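# Equipment plan for the drinks station: what we buy and what we wait with

The budget request for the Hillari hall must be ready in February, so I want to share the present state of the plan. Our subject is the two-handed robot for the drinks table and everything that must stand next to it.
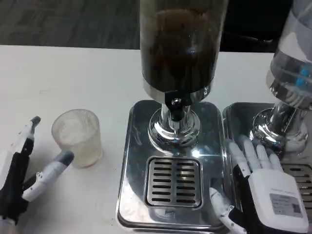 ## Hands first, then the rest

The hands are the most expensive line after the robot body. We asked for prices for hands with separate fingers and for a simple two-jaw type. The simple type costs less, but it holds soft plastic cups in a way we don't like, and small spigots were difficult for it in the Privcombe trial. I propose that we keep the five-finger hands and order one spare pair. Delivery of a spare takes 7 weeks according to Guerreiro, and I would not like to stop the work for so long.

## Dispensers and trays

Please do not order new dispensers yet. The type with a clear container, a chrome base and a steel tray with a drain grate is good enough for this year. We should only add money for small parts:

- 3 replacement spigots
- 2 spare drain grates
- cups, one brand and one size for the whole year

The last point looks small, but every change of cup means new practice time for the robot. In the spring we changed the supplier and lost several days.

## Table and floor space

The Hamance site wants to put the same station in a narrower room. I ask them to measure before they sign anything. The table must be white or another light color, the same as ours, and both arms need free space at the sides. Shiny metal gives many reflections, so the ceiling lamps should also be in their plan.

## Service contract

Guerreiro offers a contract for 27 months, with two visits each year. A shorter one is possible, but the price per visit is then higher. I am waiting for the written offer.

Please send your corrections to the planning mailbox. If your site needs cups for more than 40 guests at one event, write this too, as the container size depends on it.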